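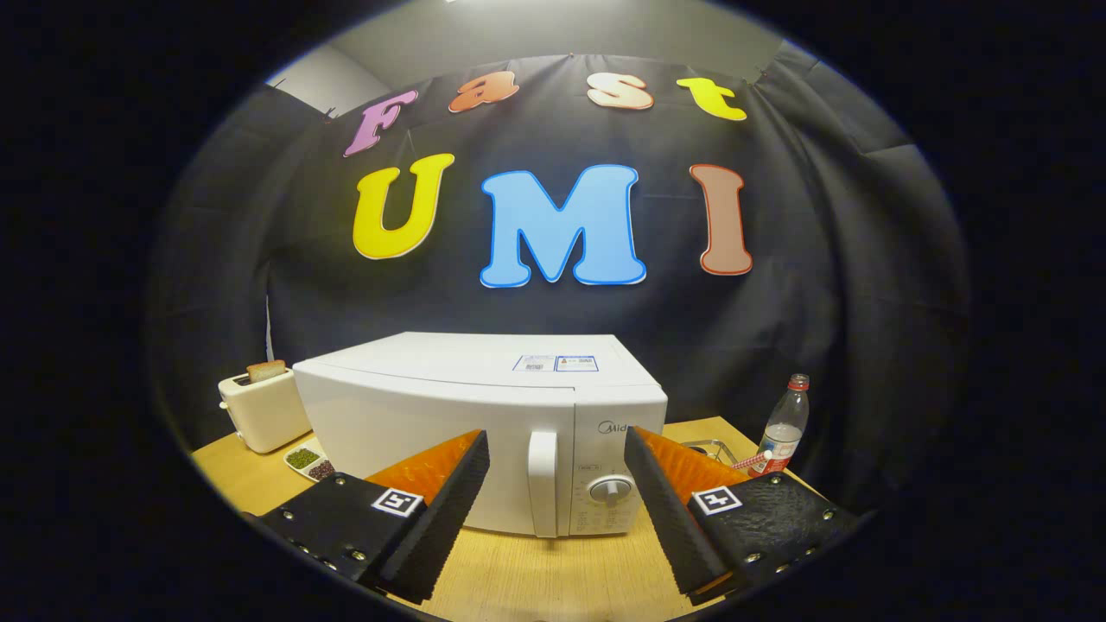

Several owners have written to Noltent to ask why a new oven trips the breaker when the kettle is on, and one of them, in Cindwood, wanted to know if a longer cord would help. It won't. The steps in this section cover the outlet, the position of the oven and the first heating.

4. Placing and connecting the oven

4.1 Choose a flat, steady surface that can carry the oven and a full dish. The front edge should be at least 340 mm deep from the wall side, plus the clearance in step 4.2.

4.2 Leave 100 mm free behind the oven and 300 mm above it. Keep curtains, paper and dish towels away from the vents.

4.3 Take out all packing material, including the foam under the turntable. Leave the thin cover on the inside right wall in place – it is part of the oven.

4.4 Set the roller ring in the recess, then the glass tray on top. Turn the tray by hand. It should move freely.

4.5 Plug the oven directly into a grounded wall outlet. Do not use an extension cord, a power strip or a timer plug.

Note: If the breaker trips, unplug other appliances on the same circuit and try again. Owners of the Brever model should also check that the delay start is off (see section 7).

4.6 Put a cup of water on the tray, close the door and heat on full power for two minutes. A faint smell during first use is normal and clears after some 5 minutes with a window open.

CAUTION: Do not run the oven empty.

CAUTION: The cup may be hot. Use a mitt.

4.7 If the water is still cold, check that the door is fully latched and repeat step 4.6. If there is no change, unplug the oven and contact the Nyarko service desk with the serial number from the rear label.

Section 4 revised August 21, 2020. Replaces the February sheet.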